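Hi Imke,

October's update, a bit late because the Pevside sessions ran over. The repair course is going really well! We've had 21 people sign up for the evening class and only 3 have dropped out, two of them down to shift changes at work. Henrik Kramer has taken over the beginners and they adore him (he brings cake, which helps).

Money next. We've spent 319 of the 2,000 pounds set aside for materials, mostly on rivets, gloves and files. 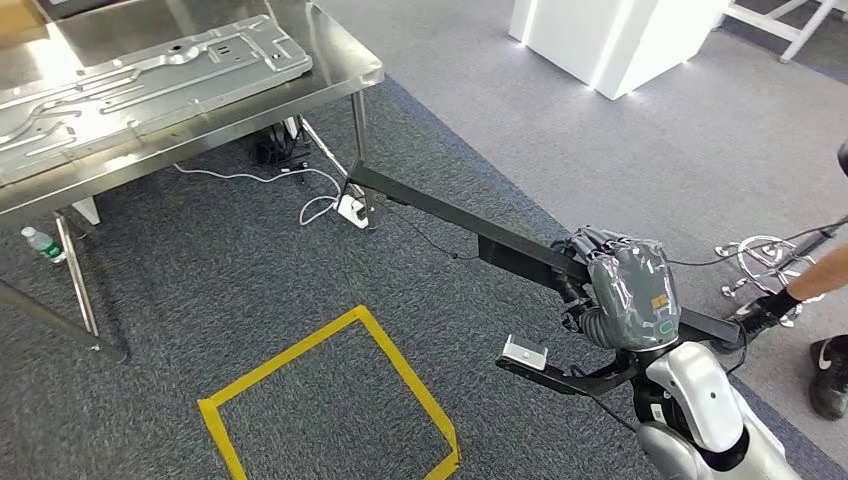 Stamped panel on the steel worktable, October

The welding module is still stuck. Briggs promised us a date for the extractor and then went quiet - I've rung twice and will try again after lunch. If they can't do it I'd like to ask Zolska for a quote, so could you let me know whether that needs your sign-off?

Oh, and Brynhildur would love you to come to the open evening.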